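关于本季酸白菜腌制工作的若干记录

发表于2020年5月8日 分类：厨房 / 发酵

本博客自去年十二月起暂停更新发酵类内容，其间陆续收到读者来函，询问酸白菜一项是否继续。现就本季腌制的用料、器具、过程及食用情况作如下记录，供有意在家中自行制作的读者参考。文中所述均为笔者个人厨房的做法，与各地传统工艺有出入之处，以当地长辈的意见为准。

一、缘起

笔者所居之Kastau，冬季漫长，春季蔬菜上市偏晚。往年四月以前，家中餐桌上的绿叶菜主要依靠Stotadard商店供应，品种有限，价格亦不稳定。笔者幼年时家中每年冬季腌制大缸酸菜，置于北窗之下，上压青石。迁居以后，因住房面积所限，此项工作中断多年。前年起恢复小规模制作，首批因盐量不足，菜叶软烂，全部弃置；次批略有改善，惟咸度过高，煮汤须反复浸洗，风味损失较大。本季为第三批，结果总体令人满意，故予以整理。

二、选料

白菜应选帮厚、心紧、叶色偏浅者。叶片过多而帮薄的品种，腌后口感绵软，不宜采用。本季所用白菜购自Brurnuvia路的早市，摊主为Heriberto Bermúdez先生。Bermúdez先生经营蔬菜多年，本人习惯以白菜切细丝，加葛缕子腌制，对整棵入坛的做法持保留意见。双方就此交换看法数次，未能达成一致。笔者最终决定采用对半剖开、再切宽条的方式，既便于压实，也便于日后按需取用。

白菜购回后不宜立即清洗。应去除外层老叶，在通风处放置一日，待外帮稍稍失水，再行处理。外层叶片如无虫蛀，可洗净留用，封坛时覆盖于最上层，有隔绝空气之效。

本季白菜去根、去老叶后，净重2173克。

三、器具

腌制容器选用Yen牌陶坛一只，容量为8升。该坛为笔者旧物，坛沿带水槽，内壁施釉完整，无裂纹。对于仅腌一棵白菜的家庭而言，此坛偏大，坛内空余较多，须以重物和菜叶妥善压盖，否则上层易生白膜。笔者曾考虑另购小坛，因陶坛搬运不便，暂未办理。读者如首次尝试，使用广口玻璃罐即可，透明容器便于观察汤色变化。

容器使用前以沸水烫洗，倒置控干。切忌以沾有油脂的抹布擦拭。刀、案板、盆及盛菜用的筷子同样须保持无油。此项要求看似琐细，实为成败之关键。笔者首批失败的原因虽归于盐量，事后回想，当日所用的盆曾拌过香油，清洗未必彻底。

秤以能显示到克者为宜。以手抓盐的方法适用于经验丰富者，笔者不具备此种经验，故一律称重。

四、用盐

本季盐量定为菜重的2%。此一比例低于笔者次批所用，高于首批。盐选用不加碘的粗盐。关于碘盐是否影响发酵，各家说法不一，笔者未作对照试验，不在此下结论。

盐分次撒入。先撒一半，以双手翻拌揉搓，至菜帮转为半透明、盆底渗出水分，再撒另一半。揉搓力度应适中，过重则菜叶破碎，成品外观欠佳。

除盐以外，本季另加花椒少许、老姜数片。未加糖，未加醋，未加辣椒。家人中有建议加入苹果者，经考虑未予采纳，拟在下一季单独小罐试制。

五、入坛与封存

将揉好的白菜连同渗出的汁水逐层装入坛中，每装一层，以拳头压实一次，尽量排出夹层中的空气。全部装入后，以预留的外层菜叶覆盖，上置瓷盘一只，盘上压洗净煮过的卵石。菜汁应没过瓷盘边缘。如汁水不足，可补入按同样比例调制的凉盐水，切勿直接加生水。

坛沿水槽注入清水，扣上坛盖。水槽中的水须经常检查，缺则补充，浑则更换。更换时应先将旧水吸出，不可倾斜坛身，以防槽水倒灌入内。

坛置于储物间靠墙处，避光，远离暖气。Kastau冬季室内外温差甚大，储物间虽无供暖，温度尚属平稳。窗台温度起伏明显，不建议放置。

六、过程观察

入坛后第二日，坛沿开始有气泡逸出，声音清晰可闻。家中来客误以为水管渗漏，经说明后释疑。

第8日，首次开坛检查。汤色微浊，气味清酸，略带生菜味，未见霉斑。以无油筷子夹取一小片品尝，酸度尚浅，质地脆硬。当即封回，更换槽水。

其后一段时间，笔者因其他事务，开坛次数较少。曾有一次发现槽水几近干涸，所幸液面仅见少许白膜，撇除后未再蔓延。白膜与霉菌应加以区分：前者平薄，色白，无绒毛；后者成簇，常带青、黑等色。出现后者，整坛应予废弃，不得以水洗后食用。

第60日，正式开坛。此时菜帮呈淡黄色，汤汁趋于清亮，酸味醇厚，花椒香气隐约可辨。取出部分切丝，余者留坛，继续压盖保存。

七、食用情况

酸白菜用途较广，本季主要试做以下几种，分述如下。

酸菜白肉锅。五花肉整块煮至筷子可以插透，放凉后切薄片。以煮肉原汤下酸菜丝，小火慢炖，后入肉片、冻豆腐及粉丝。酸菜在下锅前是否冲洗，视咸度而定。本季酸菜咸度适中，仅挤去多余汁水，未作冲洗。蘸料以韭菜花、腐乳汁及少量麻油调和。家中长者对此菜评价最高，认为接近旧时味道，惟肉片应再薄一些。

酸菜炒粉。干粉条须提前以温水泡软。锅中下油，先炒葱姜，再下酸菜丝煸至边缘微干，而后下粉条，沿锅边淋入少许酱油与高汤，盖锅焖片刻。此菜易粘锅，粉条下锅后应勤加翻动。笔者首次制作时未予注意，锅底清洗颇费工夫。

酸菜馅饺子。酸菜剁碎后须充分挤干，再与猪肉馅拌和，并适当多放油脂，否则馅料发柴。挤出的酸汁不必丢弃，可留作和面或煮汤之用。以酸汁和面一事，系读者来函所建议，笔者试用一次，面皮略紧，擀制较费力，是否推广有待再试。

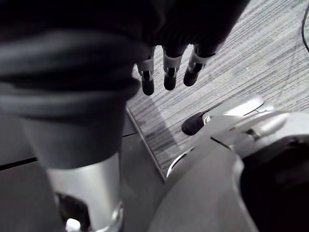
黑色织物覆盖的机械手，三根手指垂下，指端为黑色圆头。

此外，Bermúdez先生获赠一小罐，用以炖香肠与土豆，并回赠其自制的细丝酸菜。两者相较，细丝者酸味更为尖锐，入口即化于汤中；宽条者脆度保持较好，适于久炖。双方均表示对方的做法有可取之处，但各自下一季仍将沿用原法。

八、读者来函答复

就近期来函中较为集中的问题，统一答复如下。

关于能否以圆白菜代替大白菜。可以。圆白菜含水较少，揉搓时间应适当延长，成品更脆，香气有所不同。

关于坛中汤汁能否重复使用。上一批如无异味、无霉变，可取少量作为引子加入新坛，发酵起步较快。笔者本季未用引子，故首次开坛时酸度尚浅。全部沿用旧汤者，须注意盐分累积，应重新调整用盐。

关于腌制初期可否食用。腌菜在发酵初期亚硝酸盐含量可能偏高，除少量试味外，建议待充分发酵后再行食用。孕妇及有相关疾病者，应遵医嘱。

关于无储物间的住户如何处理。可先在室温下放置至起泡平稳，随后移入冰箱冷藏，继续缓慢发酵。所需时间较长，酸度亦较柔和。玻璃罐不宜装满，初期应每日稍松盖子放气，以免汤汁溢出，污染冰箱内其他食品。

关于Stotadard商店所售袋装酸菜。笔者曾购买使用，品质尚可，应急足够。惟其咸度偏高，建议清水浸泡后再用，调味时酌减盐与酱油。

九、余项

坛中现尚余少量酸菜，预计在天气转热前食用完毕。陶坛清空后将以热水洗净，晾晒数日，坛内放置干燥纸团，收存于储物间上层。卵石另行存放，并贴标签，以免再次被移作花盆垫石。

下一篇拟记录春笋的处理与保存，其中焯水时间一节尚在核对旧笔记，完成后发布。有关本篇内容的意见，请在留言栏内提出，笔者将择时回复。酸菜馅饺子的调味配比，有读者要求列明克数，因当日未予称量，容下次制作时补记。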